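Gripper width drifting against wrist cam pose, anyone else?

kelleck_arms
Posting before I rip this out. Our tracker gives a clean wrist pose, but the finger width channel comes in 17 frames late on some takes and dead on in others. Training on cloth folding, so the moment of closing matters a lot. Code is the stock Plurnard loader with the buffer bumped to 2000.

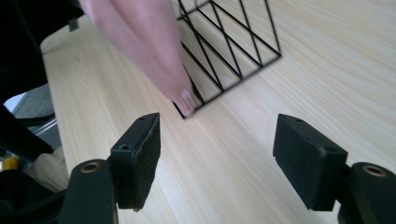 I tried resampling everything to the camera clock and it helped on the slow takes only. The fast ones still close on air when I replay them.

zsulemana
Drop the buffer! 2000 is huge, you're reading stale width packets. I run 8 and haven't seen lag since November.

reuter_fan
Disagree. A deep buffer is fine if you stamp at the driver. Stamp on arrival and even 8 will bite you — ask me about my 200 ruined episodes.

kelleck_arms
Ugh, I do stamp on arrival. Trying both tonight. Knits are my worst case, the jaws stop early on a thick fold and the policy reads that as "still open."

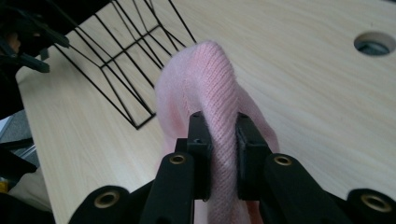

So I'd also like to swap raw width for a closed/not closed flag, maybe with a threshold per garment.

zsulemana
Please don't, you'll lose the partial closes. Feed it width plus velocity.

reuter_fan
Yeah, with her on that one. Selgate's planner takes both, the config is in Lieselotte Rieger's branch.

kelleck_arms
Ok, pulling it now. Driver stamps first, then velocity.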